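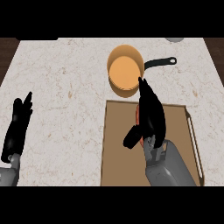

Mélanie Dufour said the sentences would bring some relief to the shopkeepers who had paid for goods they never received, but that many of them were still waiting for their money.

Two men were sentenced at Fonthorpe Crown Court on 4/19/24 for their part in an invoice fraud run through a wholesale supply company, Gamen Trading. Piers Vachon, 44, received seven years for conspiracy to defraud and money laundering. Aldo Diletti, 38, received three years for money laundering. Both had pleaded guilty at an earlier hearing.

The court heard that Gamen Trading took advance payments from small retailers for stock it did not hold. Orders were confirmed by email and given a delivery date. When customers complained they were sent revised paperwork, and in most cases a second invoice for storage charges. Investigators identified 591 affected businesses from bank records and a customer list recovered from a rented office.
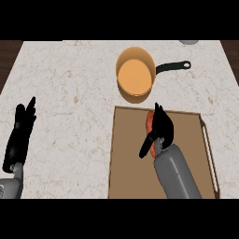

Payments were moved through accounts controlled by Diletti, usually within a day of receipt and in sums below £1,000 - a pattern first reported by one of the banks. Vachon set up the company and signed the supply contracts. He was arrested in July at an address in Fonthorpe, where officers seized two laptops and a quantity of company stationery.

Vachon was also disqualified from acting as a company director. A confiscation hearing will be held at a later date to establish how much of the money can be recovered and returned.

Businesses that paid Gamen Trading and have not yet been contacted should keep all invoices, emails and bank statements, and report the matter through the Fonthorpe fraud team's online form. Claims already registered do not need to be submitted again.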